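# The checklist has never met a dumpling

I have now read the Drollbridge code of practice for robots that handle food, all 59 pages of it, and my main feeling is that the people who wrote it were thinking about boxes. Boxes have edges. They can be picked up the same way in the morning as in the afternoon, and when a robot drops one you can pick it up and try again. Much of the work now being proposed for shared kitchens is nothing like that. It is moving soft things from a steamer to a plate.

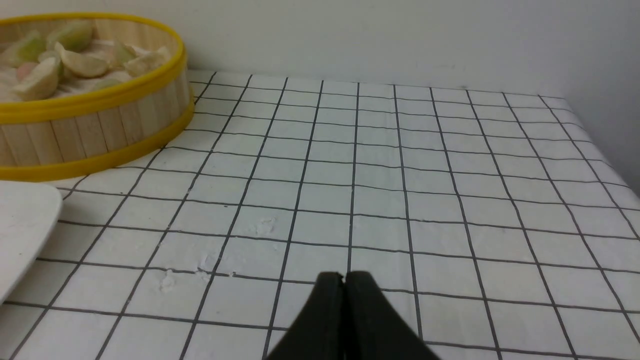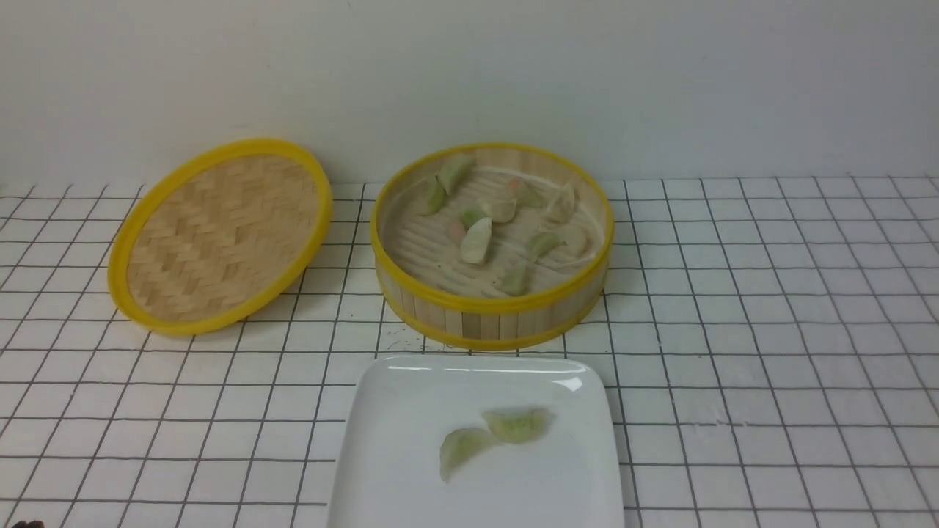
The code has a short section on "delicate items". It asks the operator to confirm that the gripping force is "suitable for the product". I would like to know who decides what is suitable. A dumpling fresh out of the steam and one that has sat in the basket while somebody hunted for the soy sauce are different objects as far as a pair of fingers is concerned. One slides. The other sticks to the paper, and if you pull hard enough the bottom stays behind. A single number on a form covers neither of them very well, and the form has space for a single number.

I should say where I stand. I don't think these machines are dangerous in the way the worried letters to the council in Rulville make out. An arm moving slowly over a table is a good deal less frightening than a deep fryer, and we let teenagers run those. I also don't think the machines are as ready as the sellers claim. What bothers me is the paper in between, which lets both sides feel looked after while very little gets checked.

Take the success rate. Under the code, a task counts as "demonstrated" when it has been completed in 100 consecutive attempts. It sounds strict until you look up the definition of completed, which is that the item has left the first container and is at rest in the second. A torn dumpling at rest on a plate is a success. So is one that was squeezed until the filling came out, provided most of it arrived. Cassim, which sells an arm to caterers, prints the perfect score on the front of its brochure, and as far as the code goes it is entitled to. I would send back half of what that definition lets through if a waiter brought it to me.

Nor does the code say anything about what the robot should do when it has made a mess. Flour on the table, a scrap of filling left on the liner, a smear where something was set down for a moment: a cook wipes these up without thinking. The machine goes on to the next item. There is a cleaning schedule in the appendix, and it covers the joints and the base in great detail. The tips of the fingers, the only part that touches anybody's lunch, get one line telling you to follow the manufacturer's advice. I looked up the advice for the Vondo gripper. It says to follow local rules.

Defenders of the code say it has to be general. If it went into dumplings it would have to go into pastry, then boiled eggs, then sliced fruit, and no one would finish reading it. I have some sympathy. But there is a difference between listing every food and saying what a decent job looks like, and kitchens sorted the second one out long ago. The item should be whole. It should be what was ordered. It shouldn't have touched anything it wasn't meant to touch. You could fit that on a card and tape it to the wall, and then ask the robot to meet it with the food people are going to be served.

That last part matters more than it may seem. Nothing in the code requires testing with real food. A stand-in is allowed if it is of "comparable size and mass", so a rubber dumpling will do. I don't object to practising on rubber, and I can see why you'd want to before wasting a batch. Certifying on it is another thing altogether. Rubber doesn't tear or go sticky at the edges, and it doesn't mind being dropped.

Then there is the matter of the person standing by. The code calls for a "competent supervisor" within 2 metres of the arm. Fine. Competent at what, though? The training outline is all stop buttons and warning lights. I'd want somebody who has plated food for a living and is allowed to say that the result isn't good enough — and whose opinion goes in the log next to the machine's own tally. At present the log is filled in by the robot, which gives itself very good marks.

The Rulville council plans to adopt the whole thing in July, unchanged, for any kitchen it licenses. I expect it will pass. It's long, it has diagrams, and voting against a safety document is a hard thing to explain at the hockey rink. I'd still ask for 2 changes before anyone signs. Rewrite the definition of completed so that a broken item counts as a failure, and put the fingertips into the cleaning schedule with an interval beside them. Neither would cost the sellers much if their machines are as good as they say. If they fight it, I'd take that as useful information and keep the tongs in the drawer where they've always been.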